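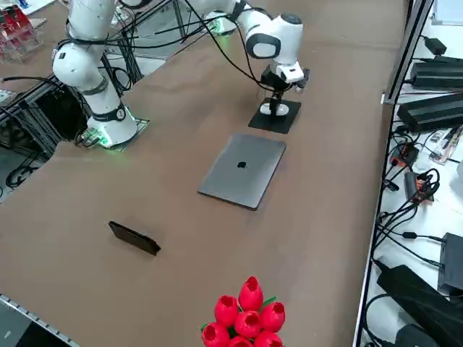
Olga Godoy 给我留言，问 Plumus 的硬蜡油到底值不值得买，她说自己用过一次别的牌子，桌面三个月以后就发白了，所以现在不敢再试。我答应她写一篇完整的评价。中文不是我的母语，如果有的句子读起来奇怪，请大家原谅，可以在下面帮我改正。

先说我买的是什么。Plumus 硬蜡油，半哑光，一小罐，在 Skisstead 的网店买的，连运费一共1177元（我一起买了砂纸、白色抛光垫和一罐稀释剂，所以不全是油的价钱）。卖家给的说明书只有英文和西班牙文，字很小。

我用它处理了一张旧书桌。这张桌子是我从 Cáceres 搬家的时候带过来的，原来的漆已经起皮，有两个杯子的圆印，还有一块墨水的痕迹。我先用刮刀把旧漆去掉，然后从粗砂纸开始磨，最后停在150目。说明书建议不要磨得太细，太细的话木头吸不进油。我第一次没有相信这句话，在一块试验的木板上磨到了320目，结果油浮在表面，擦的时候很滑，干了以后颜色也比较浅。第二块板按照说明书做，效果明显好。

涂的方法很简单，但是需要耐心。倒一点点在桌面上，用抛光垫慢慢推开，顺着木纹走，最后用干净的棉布把多余的油全部擦掉。我说“全部”，意思是擦到您觉得已经没有油了，然后再擦一遍。我在右边的角上偷懒了，第二天那里还是黏的，只好重新打磨那个角。涂了两层，中间隔一夜。

用过的布请不要揉成一团丢进垃圾桶，油在氧化的时候会发热，有可能自己烧起来。我把布浸在水里，然后摊开在阳台的石板上晾干。说明书把这个提醒放在最后一页，我认为应该放在第一页。

气味比我想的要重。罐子上写着“低气味”，可是我开着窗户睡了5个晚上，衣柜里的毛衣还是有一点味道。如果家里有小孩子，建议在天气暖和的时候做。我自己是四月做的，早晚还有点冷，所以干得慢。

关于耐用：水滴在上面会变成圆珠，马上擦就没有痕迹。咖啡放了一个晚上，留下很淡的一圈，我用细的抛光垫加一点油，局部擦了几下，基本看不出来。这是我最喜欢的地方，以前的漆面坏了一处就要整张重做。热锅我没有试，也不打算试。

我以前用过 Brokeck 的水性漆，可以比较一下。Brokeck 干得快，几乎没有气味，刷子用水就能洗干净，价钱也便宜不少。缺点是摸起来像塑料，木头的颜色有一点灰。Plumus 让颜色变深、变暖，手放在上面很舒服。如果您喜欢浅色的木头，要先在看不见的地方试一下，我的桌子比以前深了不少，我丈夫觉得太深了。

罐子的盖子设计得不好。边上的沟里总是积油，干了以后盖子粘得很紧，我用螺丝刀撬，把盖子撬弯了，现在只能用保鲜膜垫着盖。剩下的油大概因为进了空气，表面结了一层皮。写信问过 Skisstead 的客服，他们回答得很客气，说把皮去掉，过滤一下还能用，可是没有说盖子的问题。

满分100，我给81分。扣分主要是气味和盖子，价格也扣了一点。Olga 的桌面为什么发白，我不能确定，可能是涂得太厚，也可能是木头里有潮气。我建议她先买最小的罐子，在抽屉的底面试一块，等两个星期再决定。

2025年2月19日补充：有读者问能不能直接涂在旧的漆上面。不能，油进不去，必须先磨到木头。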